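Week 6 handout: Reading a broadband claim

Last week we covered how a home connection reaches the building. This week is about what providers say the connection does, and how much of it you should believe. My own view is that you should believe very little until you have a measurement in your hand.

1. "Up to"

Hulside sells a package described as "up to 493 Mbps". Read literally, a line that delivers 10 Mbps all year meets that description. Ask three things of any such figure. Was it measured at the router or at a laptop across the room? At what hour? On how many lines? The Hulside leaflet answers none of them. It does have a footnote, which sends you to another footnote.

Compare Skusano, whose advertised 100 Mbps comes with a stated minimum. The smaller number tells you more. Whether the minimum is ever enforced is a separate matter, and the contract goes quiet at exactly that point.

2. Speed and delay

Most people who complain of a slow connection are complaining about delay. A video call needs only a few megabits each way, but it suffers badly when packets arrive late or out of order. Buying a faster package may change nothing. Sales pages rarely mention delay, and when they do the word is usually "responsive", with no unit attached.

Notes from the July intake used "bandwidth" and "latency" as if they were the same thing. Please don't copy from them. 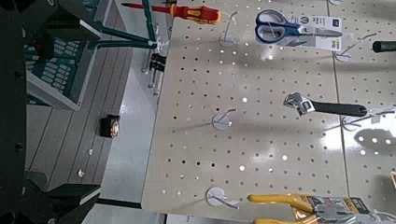 3. "Whole-home" wifi

Bravico claims that its add-on box removes dead spots "in any home". No product can promise that without knowing the walls. A repeater placed where the signal is already poor will repeat a poor signal. Move the main router first and test again before spending anything.

4. Exercise

Read the Savolainen comparison table (in the course folder). It ranks 13 providers by "customer happiness". Find out who was asked and who paid for the asking. Write around 10 lines on whether the ranking survives. "The source looks professional" will get no marks.

Hand in by 3 April 2024, on paper or by email.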